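Subject: Re: [hawthorne-list] Sorting out the reading corner, and the shelves generally
Date: January 2026
To: hawthorne-list

Dear all,

Thank you for the kind replies to my last message, and I'm sorry it has taken me so long to get round to answering properly. I wanted to have a good go at the corner first and then write when I had something useful to say, and of course one thing led to another, as it does when you start pulling books off shelves and reading the backs of them.

I'll answer the message from Flundbridge first, as it raised most of what other people were asking.

> Hello from Flundbridge. We have the same trouble you describe,
> only more of it. Our technical books live in one long row with
> nothing holding them up at either end, so as soon as somebody
> borrows a fat one the rest go over like dominoes and the
> paperbacks end up with curly corners. We were offered proper
> bookcases from the Tridville office before Christmas but there
> isn't the wall for them. Did you settle on baskets or on those
> desktop file racks? And what do you do with the odds and ends
> that aren't books at all? We've got dusters, bookmarks, a tin
> of drawing pins and I don't know what else sitting on top.

Well, we settled on both, and I'm glad we did, although I went into it quite sure that baskets would do for everything. I like a plastic basket. You can lift it down with one hand, wipe it out over the sink and put it back, and the ones with holes in the sides don't get that stale smell that closed boxes do. So all our odds and ends have gone into baskets: the cloths, the bookmarks, the spare labels, the things that turn up at the end of the day and belong to goodness knows whom.

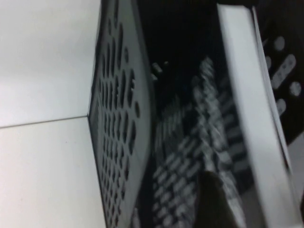

The one rule I've tried to bring in (gently, I hope!) is that a basket has to be tipped out and shaken before anything goes back in it. Bits of paper do gather at the bottom, and if you only ever add to the top you never find out what's down there. When I did the big one in December I found a library ticket from the old Eltambridge branch and a perfectly good tape measure I'd replaced twice over.

Cloths I would keep by themselves if you can spare the basket. I've stopped folding them, to be quite truthful with you. They go in any old how and nobody has complained, and it means people do put them back.

Now, books. I tried books in baskets for a fortnight and it was a mistake. Big books were all right, but anything slim slid down and lay flat, and then you were rummaging, and rummaging is exactly what spoils a paperback. If you lay them flat on purpose you can't read the spines, and you're back where you started.
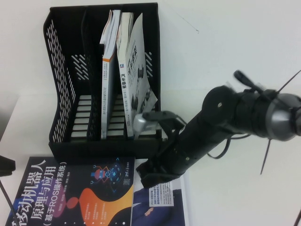

The file racks suit books far better, and they're meant to sit on a desk or table, so you don't need any wall to speak of, which may solve the Flundbridge problem. You want the sort with upright dividers, so that each compartment holds its own contents up whatever is going on next door. Our book on automobile suspension, the one with the Chinese title down its spine, stands in the middle compartments along with a slim paperback, and the left-most compartment is empty. I'd urge you to keep one free like that if you possibly can, as it gives people somewhere to put a returned book when they can't remember where it came from. Even with the dividers a book will lean a little when it has room to, so do look at the corners now and then and straighten anything that has started to bend.

As for how to order them, I know some of you feel strongly! I had a lovely long message arguing for author order, and another for size. We've gone by subject, very loosely, with vehicles and engines together, then electronics and programming, then everything else. It took me an afternoon and a pot of tea. We have 684 titles on the list altogether, but only 53 of those are out in the corner at any one time, and for that few I don't think anybody needs a numbering system. The rest stay in the back cupboard and we swap them over when people ask.

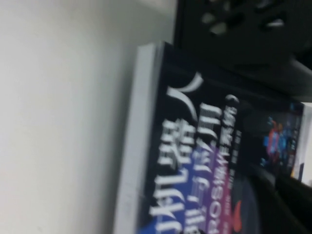
Hawthorne Reading and Resources Group

On books in other languages, which two of you asked about: please don't put them on a separate shelf. We used to, and hardly anyone looked at it. Now they go in with their subject and they are borrowed a great deal more. If you can't read the title yourself, ask a reader who can to write you a small slip in English with the subject and the author's name, and tuck it inside the front cover. Pencil is best. Sticky labels on the cover look neat for a month and then take the print off with them when they go.

One more thing and then I'll let you get on. The Eltambridge people are clearing out and have more racks than they can use, all secondhand and free to anyone who will fetch them. They would like them gone fairly soon, so write to the list if you want a couple put by and I'll pass the message along. Bring something to wipe them down with, as they've been in a store room.

And do tell us how you get on at Flundbridge. I'd love to hear whether the fat books behave themselves.

With warm wishes to everybody,

Hawthorne end of the list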